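Lollel EV Owners Club, minutes of the 5/24/25 meeting

I took the notes again, so blame me for the spelling. We had 22 people in the room, and Selvaraj Kodikara ran things while I typed.

First up was the club's shared car. Selvaraj went over the two quotes for replacing the old Ridari hatchback, which has 662 miles on it since the last service and still won't hold a fast charge past halfway. I said I'd keep it another winter. I lost that one! The vote was to sell it and look for something with a bigger battery before November.
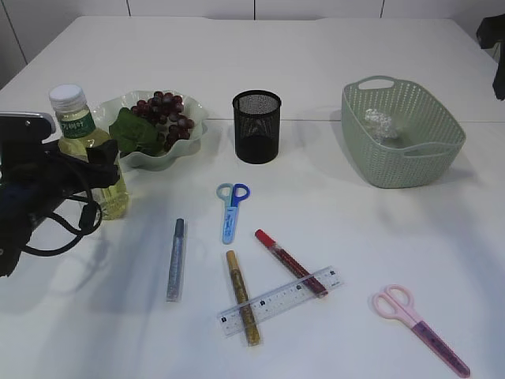 Grapes in the green bowl, with the pen cup and basket.

Next we got into the driver-assist update that Bellonlow pushed out this spring. Nuwan Munshi has had it on his sedan for a month and likes the lane keeping on the highway, but he says it brakes hard for shadows under the Siriwardena overpass. Two other owners said the same thing. I haven't seen it myself — mine is still on the old software and I'm in no hurry. Nuwan will write to the dealer with the dates and times, and anybody with a similar story should send it to him by email, please, and not in the group chat where it gets buried under tire photos.
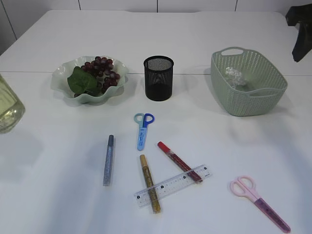 We also went back and forth on the charger at the Lollel library lot. The repair bill came to $1335, and the club's share is $153. Approved, with one person against (he wanted it noted that he never parks there, so it's noted). Selvaraj is going to ask the library if we can get a sign about moving your car once it's full.

The fall road trip got pushed to next time. I still want to do the coast route, and I'll bring a charging map so we can argue over something real. Nuwan would like us to leave earlier in the day than last year.

Old cables: if you have one of the club's adapters in your trunk, bring it back. We're missing two.

Selvaraj closed the meeting and I stayed to lock up.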